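Home > Lab Handbook > Bench Rules FAQ
Print this page | E-mail this page

Filed under: Shared Benches, Rules People Ask About

The two-arm bench at Hedstead has 32 rules. These are the ones that fill my inbox. Mugs and coasters come up a lot.

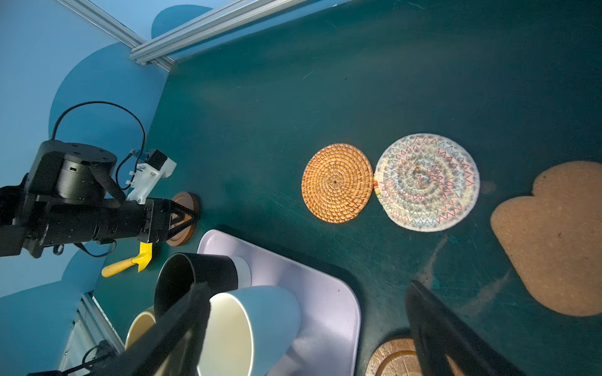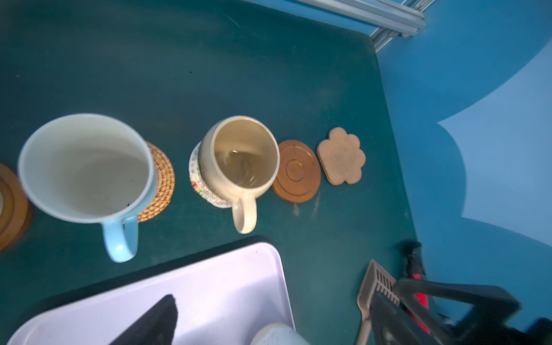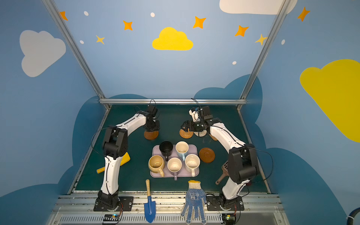
Can I reach in while the arms are paused?
No. Paused is a mood. Hit the stop, wait for both arms to settle, then reach.

What if I only need to straighten one coaster?
See above. The coaster will cope.

Do mugs have to be empty?
Yes, and rinsed. Rule 14 used to say "reasonably empty," and we all learned what people consider reasonable.

Where do loose tools go?
Back in the bin at the end of your slot, unless they're in your task list. Write the list before you start.

How fast may the arms move?
200 millimeters per second with a person at the bench. Ask Hyun-seo Gil if you want more. She'll say no, but she's nice about it.

Do I log a failed run?
Log every run. Run 159 was a failure and we still look it up.

Who checks the cables?
Whoever has the first slot of the day. Tug nothing. Look for rubbing at the joints and initial the sheet.

Comments (3)

pyo_bench2: Does rinsed include the handle?

Chang-ho Yook: Yes.

M. at Clekcombe: We stole your rule 14. Ours now runs to a page and a half.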